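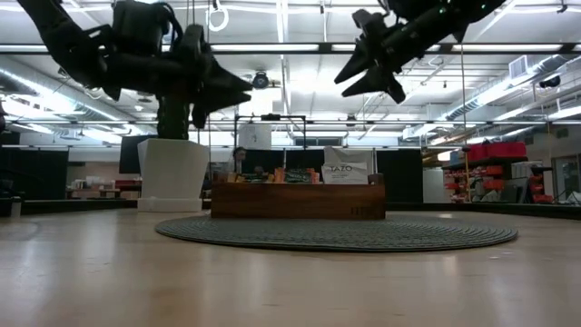 3.2 The tea box as a shared sorting object

Households in the Tarkilden set were asked to leave their tea storage as they found it. Most had a low open box or tin, on the table or a side shelf, and packets went in standing up. Figure 3 has a typical wooden one, on a round woven mat, packets sticking up over the front edge. A TAZO packet is at the right end, a dark green one and orange ones further along, yellow and brown ones lower down. Color does a lot of the work in boxes like this. Brand names are small and often hidden by the packet in front.

Figure 3. Low wooden tea box on a round woven placemat. Packets stand at different heights; the group toward the left barely clears the rim.

We coded each box for order (by brand, by color, by type, none) and for fill. Coding was done by the first author and by Kamrul Hettiarachchi, separately, then compared. Disagreements were mostly over "by color" versus "none" – two orange packets near each other can be a habit or can be luck. Where we could not agree we kept "none". A stricter rule was tried early on and droped, it threw out too many boxes.

Interviews help here. Melahat Aksoy ran them in the kitchens, usually in the late afternoon, with the box open in front of the person. The question was simple: where would a new packet go? Answers were quick. At the end. In front. Wherever it fits. Only a few people named a rule, and of those, some broke it when handed a packet of mint.

Height matters more than we expected. A tall packet at the back gets seen and gets used. Short ones sink, and the low part of the box turns into a kind of leftover zone: single bags, odd flavors, samples from the Beline hotel chain, empty wrappers nobody took out. Five households called this part "the old ones" or something close. Two had not looked in it since October.

The mat is a seperate matter. Participants treated box and mat as one thing and moved them together at mealtimes, mat first. In the Kälin households the mat also marked the spot – box gone for refilling, mat stays, nothing else put down there. We did not code mats in the first round and only have notes for the later visits, so no claims about how common this is.

Limits. Open boxes only. Lidded chests of the Elomum type, with fixed compartments, are left to section 5, as the dividers settle most of the order before anyone puts tea in.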